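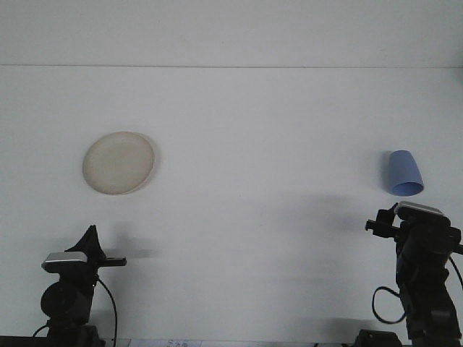 Treltmont Supper Club, minutes of the spring tableware meeting, held in the back room at Zulthorpe on 17 April 2026. We had one subject in front of us for most of the evening, and it was the old one: what our guests eat and drink from at the long table, how it gets put out, and how it gets put away again without anyone losing their temper. The cream dish and the light blue cup stayed at the center of things, and members will remember that the cup was turned mouth down with its narrow end up, the way we have always left our cups when nobody is using them. It was agreed within a minute or two that the two colors look very well on white, and then it took us most of an hour to agree on anything else.

1. Welcome and the last minutes

The chair welcomed everyone, including the two new members who joined after the December supper and who have already proved very handy with a dish towel. The December minutes were read and accepted with one correction. The rhubarb at that supper was a crumble and had been written down as a pie. The secretary is sorry for this and has been forgiven by the member who made it.

2. What we own

The cupboard has been gone through from top to bottom, a job that used up two evenings and a good deal of tea. We have 109 of the round dishes and 200 of the blue cups. The difference comes from years of buying cups in a hurry before a big supper and dishes only when we were truly short. Several members said they had suspected as much from the way the cupboard door behaves.

There was a friendly but rather long talk about what to call the dish. Half the room says plate and half says bowl, and both sides had good points, as it is shallow enough for a slice of tart and will still hold a modest helping of soup if you walk slowly. The meeting settled on "dish" for all lists, labels and messages, and would be grateful if people could try to stick to it. The person who labeled one shelf PLATES and the next shelf BOWLS has offered to make new labels.

A member asked if the smudges that show up on the pale dishes could be dealt with before the next supper. The feeling was that a light color shows every fingerprint and that a second wipe with a clean, dry cloth does more good than a second wash. We will try the second wipe for one supper and see how people feel. The cloths in the lower drawer are for this and for nothing else. (The oven cloths live on the hook. Please, please, the hook.)

3. Setting the table

This item ran over, and the chair was very patient.

At present we put the dish to the left and the cup to the right with a good gap between them. It looks tidy and leaves space for bread, but the long table fills up fast, and at the December supper the last people to sit down had their cups practically in their neighbor's soup. Some members would like the cup to go in the dish until the guest sits down. Our friends in Cáceres, who run a supper much like ours and kindly had two of us to stay, set their tables this way, and our travelers came home full of praise for it. A server can carry one thing to each seat, they said, and the table is laid in half the time.

The case against was put with some feeling. A cup does not always sit nicely in a sloping dish — it leans, and a row of leaning cups can look as if the table was laid on a boat. One member felt that guests like to see an open dish waiting for them. Another said that she had never in her life been put off her supper by a cup, and the meeting was glad of the laugh.

We then looked at it properly.

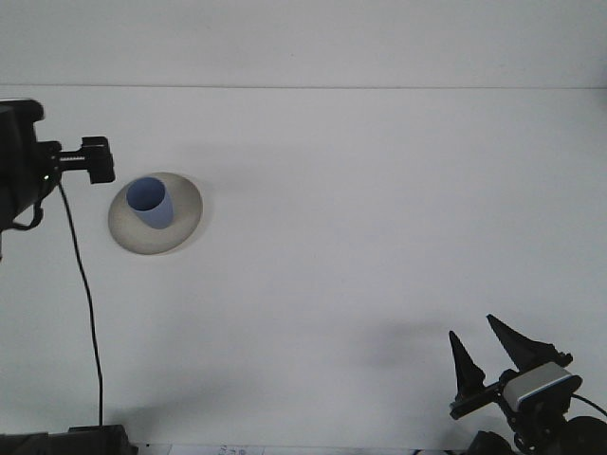

Item 3: the blue cup tilted in the dish, open end up, base down in the hollow.

Opinion shifted a little after this. The lean bothered some of us less than we had expected, and the blue against the pale dish was generally thought pretty. It was pointed out that a cup with its mouth up would need a look inside before anyone pours, and that for this reason the cups should be set out late, after the floor has been swept and the chairs are in. There was also a question of whether the cup could go upside down in the dish. No one could say without trying it along a whole row, so that will be done at the practice evening.

Agreed: for the next supper we will lay half of the long table in the Cáceres way, cup in dish, and the other half in our own way, dish left and cup right. The servers will be asked which half they would sooner do again. The guests will not be asked, as we would then be there until midnight.

4. Clearing and putting away

The clearing went better in December than it has for a long while, and thanks were given to all who stayed. The one trouble was that dishes and cups came back to the kitchen together in wobbly piles, and had to be pulled apart at the sink by people with wet hands. From now on cups are to be gathered first, on the trays, and dishes after. Please scrape before you stack.

Clean cups go on the shelf mouth down. This was asked for by nearly everybody and there was no vote. Dishes go in piles of no more than a comfortable armful, and the meeting declined to put a number on an armful, although it was invited to do so more than once.

5. Spending

We have 700 dollars set aside for tableware this year. Zustero has sent a price for more dishes in the same pale color, and it was passed around and thought fair. The meeting would like to see one of them next to ours before ordering, as cream is a slippery sort of word and we were all rather let down by the cream napkins, which came out closer to mustard.

No more cups will be bought. This was said several times and by several people, and the secretary has been asked to write it down plainly, so: no more cups.

A suggestion to replace the serving trays was put off to the next meeting. A suggestion to buy a second teapot was not put off and was carried with great warmth.

6. Any other matters

The back room door is sticking again. Lift it a little as you push.

A gray cardigan with one button missing was left behind in December and is still on the peg. It is a nice cardigan and someone must be missing it.

Anyone who would like to come to the practice evening should add their name to the sheet by the kitchen door. We need four people to lay the table and as many as possible to sit at it and be served, with soup — leek and potato, or the tomato one if the leeks are poor.

Things to be done before we meet again: new shelf labels reading "dish"; one dish to be asked for from Zustero; half and half table plan to be drawn up and pinned in the kitchen; teapot.

The meeting closed a little later than planned. The washing up was done by those present, and the cups were left mouth down.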